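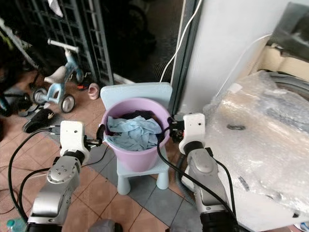 Clestine 羽布張りキット よくある質問

Clestineの主翼・尾翼・胴体後部の羽布張りについて、問い合わせの多い内容をまとめています。金属部の組立とエンジン架の取付は別ページです。手順の詳細は付属の作業書が優先します。このページと作業書の記載が食い違う場合は、作業書に従ったうえで窓口までお知らせください。

キットと注文について

羽布張りキットだけを買うことはできますか

できます。機体キットをDovhaniukから直接購入された方も、途中まで組み上がった機体を譲り受けた方も対象です。注文の際は機体キットの製造番号が必要です。製造番号は胴体前部の右側、防火壁の裏に打刻されています。譲り受けた機体の場合は、前の所有者の氏名も書き添えてください。図面の改訂履歴を調べるときに使います。

どの図面改訂から適用できますか

改訂11以降の機体にそのまま使えます。それより前の図面で作られた主翼は、後縁の部材の幅が狭く、接着代が足りません。後縁に当て材を足す改修図を用意していますので、布を切る前に請求してください。改訂番号は図面表紙の右下にあります。表紙がない場合は、翼端から数えて最初のリブの写真を送っていただければこちらで判断します。

キットには何が入っていますか

ポリエステル羽布、接着剤、目止め剤、紫外線遮断用の銀色の下塗り、リブ縫い糸、補強テープ、仕上げテープ、点検孔リング、水抜き孔用のグロメット、作業書です。接着剤と塗料はJeltitaの一式で、入荷の都合により缶の大きさが変わることがあります。総量は同じです。

上塗り塗料、シンナー類、刷毛、アイロン、温度計、呼吸用保護具は入っていません。リブ縫い用の長針は曲がったものと真っすぐなものが一本ずつ入っています。

布の量は足りますか

失敗せずに張れば余ります。主翼一枚を丸ごと張り直すほどの余裕はありません。動翼なら一枚か二枚はやり直せます。張り直しが決まった時点で早めに追加を注文してください。追加の布は切り売りしており、幅は元の布と同じです。製造ロットが違っても強度の規格は同じなので、左右の翼で混在しても構いません。

塗料だけ別のメーカーのものを使ってもいいですか

上塗りは条件付きで使えます。接着剤、目止め剤、銀色の下塗りまでは同じ系統で揃えてください。別系統の目止めを混ぜて使い、あとから剥離した機体が過去にありました。上塗りについては、作業書の末尾に確認済みの塗料の種類を載せています。載っていないものを使う場合は、必ず試験片を作り、屋外にひと夏出してから判断してください。

価格はどこに載っていますか

価格表は変動が多いため、このページには載せていません。見積は送料込みで出します。塗料類は危険物として別便になり、届く日が布とずれます。布が先に届いても、そのまま保管していただいて問題ありません。

作業場所と道具

どのくらいの広さが必要ですか

主翼一枚を架台に載せて、周囲を人が歩ける広さが必要です。翼端側は狭くても何とかなりますが、前縁側と後縁側は両方とも空けてください。翼を裏返す作業が何度もあります。ガレージで作業する方の多くは、裏返すときだけシャッターを開けて翼端を外に出しています。雨の日は避けてください。

天井の高さは、翼を前縁を下にして立てたときに後縁がつかえなければ足ります。

自宅で作業しても大丈夫ですか

布を貼って縮ませるところまでは自宅のガレージで作業する方が多いです。吹付けは臭いが強いので、住宅地では場所を借りることを勧めます。使用する溶剤の量によっては消防法令上の扱いが関わってきます。保管量については、お住まいの地域の消防署に事前に相談してください。問い合わせのときは、塗料ごとの安全データシートを印刷して持っていくと話が早く進みます。シートは窓口に請求すればお送りします。

冬でも作業できますか

接着と目止めは、作業書にある温度と湿度の範囲に入っていればできます。室温だけでなく、翼そのものが温まっているかを見てください。前の晩から暖房を入れておかないと、管の骨組みは冷えたままです。石油ストーブなど火の出る暖房は、溶剤の缶を開けている間は使えません。

湿度が高い日に吹くと塗膜が白く曇ることがあります。梅雨の時期に仕上げを予定している方は、6月を外して計画を立てるほうが楽です。どうしても続ける場合は、縫いやテープの下準備など、溶剤を使わない作業に回してください。

アイロンは家庭用でいいですか

小型の家庭用アイロンで作業できます。蒸気の穴がないもの、または穴の少ないものが向いています。目盛りは信用せず、必ず温度計で底面の温度を測って、自分のアイロン用の目盛り表を作ってください。底面は場所によって温度が違います。先端と中央と後ろを測り、いちばん高いところを基準にします。

縁の仕事には模型用の小さなアイロンも便利です。こちらも校正が必要です。ヒートガンは使わないでください。布の温度が分からないまま縮みきってしまいます。

呼吸用保護具は何を選べばいいですか

有機溶剤用の吸収缶が付いたものを使ってください。防じんマスクでは溶剤の蒸気は防げません。吸収缶には使用できる時間があるので、開封した日付を缶に書いておきます。上塗りにイソシアネートを含む塗料を選ぶ場合は、吸収缶式では不十分とされることがあります。その塗料の安全データシートに従い、送気式を含めて検討してください。

手袋も溶剤に耐えるものが要ります。薄い使い捨て手袋は接着剤で溶けることがあります。

張り始める前に

骨組みの検査はいつ受けますか

布をかぶせる前です。覆ってしまうと見えなくなる箇所が多いため、順番を逆にはできません。検査を受ける相手や手続きは国によって違います。日本国内で自作機を飛ばす場合は航空法上の許可が必要で、製作途中の記録も求められます。製作を始める段階で、管轄の航空局の窓口に必要な書類を確認しておいてください。当方では手続きの代行はしていません。

布張り前の自己点検表は作業書に綴じ込んであります。項目は41あり、操縦索の取り回し、燃料配管、ピトー管の配管、翼端灯の電線、滑車の割ピンなどを含みます。すべて埋まるまで布は広げないでください。

写真はどの程度撮っておけばいいですか

リブの区画ごとに、上面側と下面側から撮ってください。巻尺を一緒に写しておくと、後で点検孔を開ける位置を決めるときに使えます。配管と電線の固定箇所は近くからも撮ります。撮った写真は機体番号と翼の左右が分かる名前に直しておきます。左右の翼は写真だけでは見分けがつきません。

骨組みの塗装は何でもいいですか

布の接着剤に溶けない塗料が必要です。エポキシ系の下塗りで仕上げてある機体は問題ありません。ラッカー系で塗ってある場合は、接着面だけでも塗り直してください。目立たない場所に接着剤を少量つけ、軟らかくなるかどうかで判別できます。

木製部分のワニスも同じ考え方です。リブの上面と後縁は二液型のワニスで仕上げてください。

角やねじの頭はどうしますか

布に触れるところはすべて覆います。鋲の頭、ねじの頭、金具の角には、糊の残らない布テープを貼ってください。養生用の紙テープは長く置くと硬くなって剥がれるので使いません。指で触って引っかかる場所は、布にも引っかかります。

リブの間隔を保つための綿テープは、リブごとに上下交互にかけて前後の桁まで渡します。布を縮めるとリブは横に引かれます。綿テープを省いた翼は、外側のリブが目で見て分かるほど曲がります。

布の接着と収縮

どこから張り始めるのがいいですか

昇降舵か方向舵から始めてください。小さくて裏返すのが楽で、失敗しても布の損失が少なく済みます。次に水平安定板、胴体後部、主翼の順です。補助翼は主翼の前でも後でも構いません。

Liudmyla Pasichnykが担当した機体では、方向舵を二回張り直してから先に進んでいます。その程度のやり直しは普通です。

主翼は一枚の布で包むのですか

上下で別の布を使います。先に下面を張り、前縁で上面の布を重ねます。封筒状に縫製した布は扱っていません。

下面の布は、広げて重みで自然に落ち着かせ、洗濯ばさみで後縁から留めます。強く引っ張る必要はありません。しわは熱で抜けます。斜めに引いた癖がついた布は、縮めても斜めの線が残ることがあるので、織り目が翼幅の方向に通っているかを留める段階で見てください。

接着代はどれだけ必要ですか

部位ごとの寸法が作業書の表にあります。前縁の重ね代は後縁より広く取ります。表の数字は最小値です。余った分は、接着剤が乾いてから切り揃えてください。先に切ると、縮めたときに足りなくなることがあります。

切るときはピンキングばさみを使います。直線の刃で切った縁はほつれやすく、仕上げテープの下に隠れない場所では使えません。

接着剤を塗ったら布が浮いてきました

塗った量が少ないか、押さえるのが早すぎたかのどちらかです。部材に塗って乾かし、布を載せてから上に二度目を塗って染み込ませます。二度目の接着剤が布を通って下の層を溶かし、全体がひとつになります。刷毛で塗った直後に、指かへらでしごいて余分を出してください。

浮いた部分は、溶剤を含ませた布で湿らせるとはがせます。骨組みの塗装まで傷めていなければ、そのままやり直せます。

接着剤が糸を引いて塗りにくい

溶剤が飛んで濃くなっています。指定のシンナーを少しずつ足してください。作業中は小さい容器に取り分け、元の缶は閉じておきます。一度ゼリー状になったものは戻りません。

アイロンは何回かけますか

低い温度から始めて、段階を上げながら全面にかけます。最終温度は作業書に太字で示してあります。この温度を超えると布は張りを失い始め、冷やしても元には戻りません。さらに上げると溶けます。

一段階目で大きなしわが取れ、中間の温度でほぼ平らになり、最終温度で張力が決まります。途中の段階を飛ばして最終温度を一か所に当てると、その周囲だけが先に縮み、骨組みがねじれることがあります。主翼では上下を交互に、翼根側と翼端側も偏らないように進めてください。

張りすぎた場合はどうしますか

指定の温度を守っていれば、健全な骨組みが壊れる張力にはなりません。後縁が波打った場合は、布より先に骨組みを疑います。綿テープの緩みか、リブの接着不良が多い原因です。該当する区画の布を切り開いて直し、当て布で塞ぐこともできますが、塗装前であれば片面を剥がして張り直すほうが早く済みます。

電話でのご相談では判断しにくいので、後縁に直定規を当てた写真を送ってください。

リブ縫いと補強

縫わずに接着だけで済ませることはできますか

Clestineではできません。主翼、水平尾翼、方向舵は全リブを縫います。胴体は縫いません。機種によってはねじやリベットで留める設計もありますが、Clestineのリブは木製で、それらの留め具を想定していません。

縫い目の間隔はどう決めますか

超過禁止速度とプロペラ後流の範囲から決まります。Clestineの値は作業書に図で示してあり、胴体に近い区画では外側より狭くなります。狭い側に合わせて全部を縫っても強度上の問題はありません。手間と糸は増えます。

縫う位置は先に鉛筆で印をつけます。ボールペンと油性ペンは塗膜を通して滲み出てくるので使わないでください。何年も経ってから出てくることもあります。

結び方が分かりません

作業書の図のほかに、Kyrylo Onyshchenkoが実演した動画があります。購入者には案内を送っています。届いていない場合は製造番号を添えて請求してください。余ったリブ材と端切れで小さな枠を作り、そこで練習してから本番に入ることを勧めます。結び目が布の表に出るか中に隠れるかで、仕上がりの見た目が変わります。隠す結び方のほうが難しく、強度は同じです。

途中で糸が足りなくなったら、作業書にある継ぎ結びを使います。継ぎ目はリブの上面に来ないようにずらしてください。

縫い目の下の補強テープは必要ですか

必要です。補強テープなしで縫うと、糸が布を切ります。幅はリブの幅と揃えます。粘着剤付きのテープを入れてあるので、位置決めしてから縫えます。前縁側と後縁側の端は、縫い目の終わりより少し先まで伸ばしておきます。

仕上げテープがカーブで浮きます

曲線部には斜め裁ちのテープを使ってください。翼端の弓形の部分と、方向舵の外周が該当します。キットには真っすぐなテープと斜め裁ちのテープの両方が入っています。斜め裁ちのものは引っ張ると幅が狭くなるので、縫い目を覆う幅が残っているかを見ながら貼ります。

ふちのぎざぎざが立ってきたら、低い温度の小型アイロンで寝かせます。目止めの途中でもできますが、塗膜が乾いていることを確認してからにしてください。

目止めと塗装

最初の目止めは刷毛ですか、吹付けですか

一層目は刷毛です。布の繊維に染み込ませて包むのが目的なので、吹付けでは表面に乗るだけになることがあります。刷毛は一方向に動かし、同じ場所を何度もこすらないでください。裏側に垂れた塗料は、後で表から見ると筋になります。二層目からは吹付けでも構いません。

気泡が残りました

細かいものは次の層で埋まることがあります。針穴のように残ったものは、吹付けを重ねても塞がりません。その部分だけ刷毛で塗り込んでください。

銀色の下塗りは省略できますか

省略できません。ポリエステル布は紫外線で弱くなります。屋内に置く機体でも同じです。必要な厚さまで塗れたかどうかは、翼の中に電灯を入れて、暗くした室内で外から見て確かめます。点検孔の位置から灯りを差し入れると見やすいです。光が透ける場所には追加で吹いてください。

電灯は熱を持たないものを使い、塗料が乾いて溶剤の蒸気が抜けてから入れます。

途中で研いでもいいですか

銀色の層は水研ぎできます。縫い目の上、リブの角、テープの縁は避けてください。少し当てただけで布の繊維が出ます。目止めの層は研ぎません。

上塗りの色に制限はありますか

強度の面では制限はありません。濃い色は日なたで温度が上がります。Dovhaniukの標準図では上面に白か淡い色を指定しています。濃い色の帯や数字を入れる程度なら問題ありません。動翼は塗料の重さで釣り合いが変わるため、仕上げた後に必ず釣り合いを測り直してください。

重量と記録

布張りで重量はどれくらい増えますか

塗り方で大きく変わります。作業書の最後に記入欄がありますので、部品ごとに布張り前と塗装後の重さを量ってください。Halyna Kovalchukの機体では、骨組みの段階と比べて主翼と尾翼と胴体後部の合計で増えた分の内訳が公開されており、請求があればお送りしています。増加分の多くは上塗りでした。艶を求めて塗り重ねると、その分だけ積める荷物が減ります。

作業時間はどれくらい見ておけばいいですか

人によります。Roswitha Reisingerの記録では、機体全体の製作が1,661時間、そのうち主翼二枚のリブ縫いが52時間でした。二人で縫った分は二人分として数えてあります。リブ縫いは翼の上下に一人ずつ立つと針の受け渡しが楽になり、一人での作業よりかなり早く進みます。

塗装は塗る時間より待つ時間のほうが長くなります。次の層を塗れるまでの間隔は塗料の種類と気温で変わるため、缶の表示と作業書の両方を見てください。

記録には何を書きますか

日付、作業箇所、使った材料のロット番号、気温と湿度、作業者の名前です。布の端には製造者の印字があります。印字のある部分を切り取って、記録帳に貼っておいてください。翼の内側から見える位置に印字を残しておくと、後の検査で布の種類を示せます。

アイロンの校正表も記録に含めます。途中でアイロンを買い替えたら、校正もやり直しです。

完成後の手入れと修理

布に小さな穴が開きました

穴の大きさと場所で直し方が変わります。作業書の修理の章に寸法の区分があります。小さな裂けは、周囲の塗膜を溶剤で落として当て布を接着します。桁の近くや縫い目にかかる損傷は、縫い直しを伴います。飛行前に見つけた穴をテープで塞いで飛ぶことは認めていません。

塗膜にひびが入っています

リブの角に沿った細いひびは、上塗りが硬いか厚い場合に出ます。銀色の層まで達していなければ、補修を急ぐ必要はありませんが、年次の点検で長さを記録してください。輪の形のひびは、何かが当たった跡です。下の布と骨組みを確認してください。

水抜き孔はどこに開けますか

各区画のいちばん低いところです。尾輪式の機体なので、地上での姿勢で低くなる場所を選びます。主翼では後縁の下面、胴体では尾輪の手前が該当します。グロメットを貼ってから、熱した細いこてで中央に孔を開けます。刃物で切った孔は縁がほつれます。

洗った後に孔から水が出てこない場合は、塗料で塞がっていないか見てください。

洗うときの注意はありますか

中性洗剤を薄めて、軟らかい布かスポンジを使います。高圧洗浄機は使わないでください。テープの縁から水が入ります。油汚れは溶剤で拭かずに、洗剤を何度か替えて落とします。

屋外に置いてもいいですか

短期間なら問題ありません。長く置く場合はカバーを掛けてください。カバーの下に砂が入ると、風で揺れるたびに塗膜がこすれます。掛ける前に機体を洗っておきます。海沿いでは金具の防錆も必要です。

問い合わせと返品

問い合わせはどこにすればいいですか

注文の際にお送りした連絡先をお使いください。技術的な質問はOksana Tkachenkoが担当しています。返信は原則として書面かメールです。図面の寸法に関わる質問には、製造番号と図面の改訂番号を必ず書いてください。番号がないと、こちらから番号を聞く連絡が一往復増えます。

写真を送るときの決まりはありますか

全体が分かるもの、問題の箇所に寄ったもの、定規を当てたものの三種類をお願いします。動画は受け付けていません。加工した写真や、矢印を書き込んだものだけを送るのは避けてください。書き込みのない元の写真も一緒に必要です。

余った布や未開封の缶は返品できますか

切っていない布は、元の巻きのままであれば返品できます。塗料と接着剤は未開封でも返品できません。余った接着剤を他の製作者に譲る場合は、缶の製造番号と開封日を伝えてください。開封後の期限を過ぎたものは、試験片で確認しても使わないでください。

講習はありますか

定期の講習は行っていません。製作者が複数いる地域から要望があれば、羽布の接着とリブ縫いの実習を開くことがあります。持ち物は開催のたびに案内します。実習で使った練習枠は持ち帰れます。

作業書の日本語版はありますか

あります。注文時に日本語版か英語版を選べます。日本語版は英語版の改訂から遅れて更新されるため、表紙の改訂番号を確かめてください。差分がある間は、該当ページだけの訂正紙を同封しています。訂正紙は元のページに貼らずに、前のページとの間に綴じてください。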